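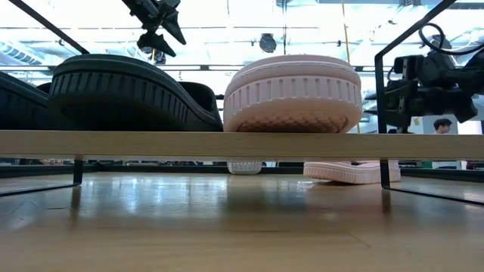 Teven Bench Pair
Two-arm kit for home and shared workshops
Sold by Riis. Parts and firmware by Vondon.

Stock: 2 kits on the shelf, more expected in September
Assembly: buyer's own
Returns: unused parts only

Most pages for kits like this promise a pair of helping hands. We would ask you to lower that a good way before reading on. The Bench Pair is two small arms, two grippers with pointed fingers, a control box and a bag of screws. Put together with patience, it will pick up light things from a table and put them somewhere else on the same table. Shoes, for instance, on and off a rack. How often it gets that right depends far more on you than on us.

What you get

Two arms, in parts, with motors already numbered
Two grippers, black, two fingers each
One control box and power supply
Cable set, long enough for a table but not for a room
Table clamps
Printed build guide (skip chapter 2, the corrected one is in the downloads)

What you don't get

A computer. A table. Cameras, or anything to hang them from. Spare gears, which you will want. The Vondon leaflet in the box says the kit is "ready for daily chores." We didn't write that and have asked for it to be taken out.

Fit and space

The arms want to come in from opposite sides of the work. If you put them both on the back edge they will spend their time avoiding each other. Leave clear room for the elbows, and look up before you clamp anything, especially in a shared space where cords hang down from the ceiling. Cables need slack in a loose loop. A tight cable will pull a joint off its zero and you'll spend an evening blaming the software.

A glossy tabletop is fine for the arms and bad for cameras under strong overhead light. A sheet of dull paper costs nothing. Try that before you buy the matte mat we also sell.

Fingers

The stock fingers are narrow. They do well on edges and rims and poorly on anything fat and smooth. On shoes, go for the opening at the heel. Gripping a thick sole across its width is asking a lot, and a toe that curves up will roll out of the fingers as often as it stays. Riis carries a wider rubber finger. It's better on soft uppers and too bulky for the lower level of most racks, where there is never enough height anyway.

Light wire racks slide when they are bumped. Clamp the rack. The demo videos don't mention it, but look closely and theirs are clamped too.

Build notes from Dotville

Valdemar Briem put a pair together at the shared workshop in Dotville and sent us his notes, which we print with only the swearing removed.

"Build time was 19 hours, and the guide says one afternoon. Wrist bracket on the left arm was drilled off center. Riis replaced it, fair enough, but I had to ask twice. Calibration routine works if you do it slowly. The two-arm mode I would call unfinished. I run them one at a time and get more done. Would I buy it again? At the sale price, maybe. People walk past, ask if it can do laundry, and I tell them no."

The bracket has been fixed in current stock. Two-arm mode has had one update since his notes came in, and we can't say we noticed much difference.

Noise and hours

The motors whine when holding a pose. In a garage you'll get used to it. In a workshop with other people at the next bench, ask first, or run it on a Sunday.

Who should pass on this

Anyone who wants a finished machine. Anyone with small children and no door on the workshop. Anyone who needs it to lift more than a boot.

Spares

Wide rubber fingers, pair
Gear set, one joint
Longer cable set, about 219 cm
Table clamp, single

Questions before ordering go to the Riis counter, and photos of your table help more than measurements do. Please don't send us the Vondon leaflet. We have plenty.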